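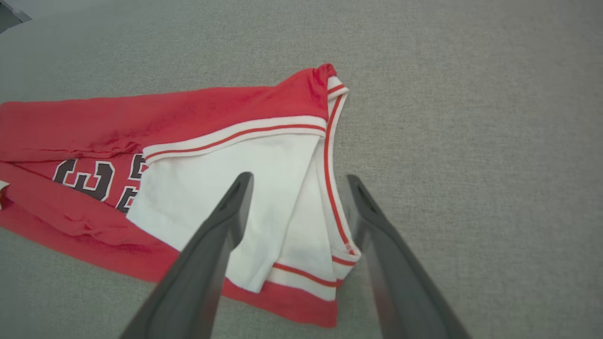
Red jersey, white trim

Re: [surdu-owners] Resale packet at Loltora, who pays and how long??

On 8/22/20 Santosh Mishra wrote:

> Hi all,
>
> We accepted an offer on our unit at Loltora (the Enell Street side) and I'm already confused. The buyer's agent is asking for the "resale packet" from the association. I thought this was something the title company pulls. Our agent says it's on us. The management office says they can do it but there's a fee, and a higher fee if we want it fast, and they wouldn't give me a date for the regular one.
>
> Questions for anyone who has sold in there lately:
>
> 1) Did you pay for the packet or did the buyer?
> 2) How long did it really take?
> 3) Is the rush fee worth it? They quoted me an extra $100.
> 4) Our deck has a rail that we replaced before the current rules. Is that going to come up?
>
> We close at Cusex and they've been nice but every time I ask something they tell me to ask the association. And the association tells me to ask Cusex.
>
> Thanks,
> Santosh

Hi Santosh, and hi everybody,

Congratulations on the offer! We sold our place in the back building at the start of the summer and I have a whole folder on this, so I'll go through your questions in order and then add a few you didn't ask.

1) Who pays. In our contract the seller paid, and I'm pretty sure that's how most of them get written around Surdu, but look at yours before you take my word for it. There's a page with a grid of little boxes, buyer on one side and seller on the other, and the association documents have their own row. Ours was checked "seller" and I hadn't noticed when I signed. My wife had noticed. If neither box is checked on yours, call your agent today and get it settled in writing, and don't wait for it to show up as a surprise on the closing statement.

Also, there are two separate charges and people mix them up all the time. One is the packet itself (the bylaws, the rules, the budget, the minutes, the insurance certificate and so on). The other is the transfer fee, where they take your name out of the system and put the new owner's in. We paid $319 for the packet and the buyer paid the transfer fee at closing. Your number may be different, the management contract has been renewed in between, so ask for the current fee sheet. They do have one. It's a single page and they'll email it if you ask for "the fee sheet" by that name. I asked for "a list of charges" and got nowhere for days.

2) How long. Longer than I wanted! The clock starts when they have your payment AND the signed request form, and the form has to be signed by every owner on the deed. I sent mine in with only my signature and it sat there. No call, no email, it just sat. When I finally phoned, a very pleasant person told me it was "incomplete" and had been since it came in. So if there are two of you on the deed, get both signatures on there before it leaves the house, and then call the next morning and ask if it's marked complete. Use that word. 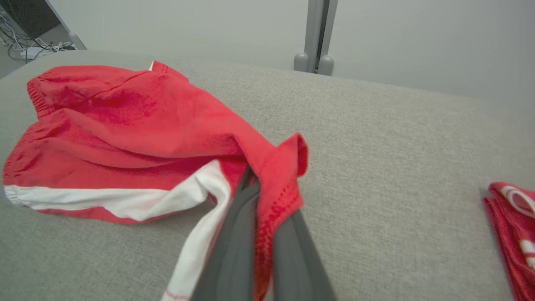
Red shorts

3) The rush fee. I'd pay it. I know, $100 is $100, and I grumbled about it too. But your buyer has a review period that starts when they receive the packet, and they can walk away during it. Every day you wait for the packet is a day you don't know if you've really sold the place, and you can't very well book movers on a maybe. We paid for the rush after losing all that time to the signature business and it came through quickly. One thing to ask first: does the rush cover the update, too? If closing slips, the lender may want a fresh letter showing you're paid up, and in our case the update was billed separately.

Which reminds me, if you pay your dues by automatic draft, don't turn it off yet. I shut ours down early thinking I was being tidy, and it put a past-due line on the account for the last month. It had to be cleared before Cusex would schedule us. The proration at closing takes care of any days you've paid for and won't be living there.

4) The deck rail. Okay, this is the one where I'd get moving. Somebody from the management office walks the outside of the unit before they finish the packet, and anything that doesn't match the current rules gets written up and goes straight to the buyer. For us it was the storm door (wrong handle color, I kid you not). Your rail may be fine if it was approved at the time, but you'll want the paper. Look for the approval letter in whatever drawer you keep those things in. If you can't find it, ask the office to check the unit file, and ask them to do it before the walk-around. Once it's in the report as a violation it's a lot more typing for everyone.

If it turns out there was never any approval, you still have choices. You can apply for it after the fact. You can offer the buyer a credit and let them deal with it. Or you can replace the rail, but please don't start with that one! The couple across from us ripped out a perfectly good planter box the week before their closing and the buyer had wanted it.

Now the things you didn't ask.

The minutes. Your packet will have the board minutes in it and your buyer's agent will read them, or should. The August ones are going to have the roof discussion in them. I was there for some of it on the call and nothing was voted on, it was bids and who would be on site and whether the gutters go in the same job. But a nervous buyer reads "roof" and hears "special assessment." I'd have your agent bring it up first, with the reserve page from the budget in hand — it looks a lot calmer coming from you than being found on page whatever at bedtime.

The insurance certificate. The buyer's lender wants it with their own name and loan number on it, and the one in the packet is a generic copy. This has nothing to do with you as the seller except that it can hold up your closing. Have your agent ask the buyer's lender if they've ordered theirs. Our buyer's lender hadn't, and everybody on the email chain assumed it was somebody else's job.

Keys and remotes. Count up what you were issued and find them all now. The mailbox key too. We were short a gate remote and ended up buying one from the office, and of course the missing one was in the glove box the whole time.

On the Cusex and association ping-pong, what worked for me was one email to both of them, same message, both addresses in the To line, with the open items numbered. Then they could see who was supposed to answer what. I sent the first one feeling a bit rude about it and had replies to most of it before dinner. The closer we had at Cusex was good once she had the packet in hand, she just can't do much until then.

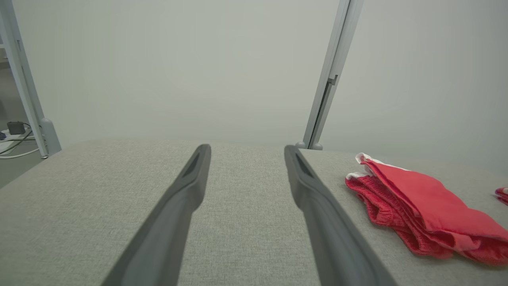

Folded red cloth, gray tabletop

One more for the list in general. Has anybody here refinanced in there lately, as opposed to selling? A neighbor on the Enell side was told she needed the full packet for a refinance and that doesn't sound right to me. I thought it was the short questionnaire and a statement of account, and a good bit cheaper. If you've done it, could you reply to the list with what you were asked for? I'd like to pass it along to her before she pays for the big one.

And Santosh, if you want to see what our request form looked like filled out, I can scan it with the account number covered up. Part B is confusing (it asks for the "requesting party" and then asks again further down, and they want your agent in one and you in the other). Write to me off list and I'll send it. I've also got the old fee sheet if you'd like to compare.

Good luck with it, and let us know how the rail comes out.

Vivek Chauhan
formerly back building, still reading the list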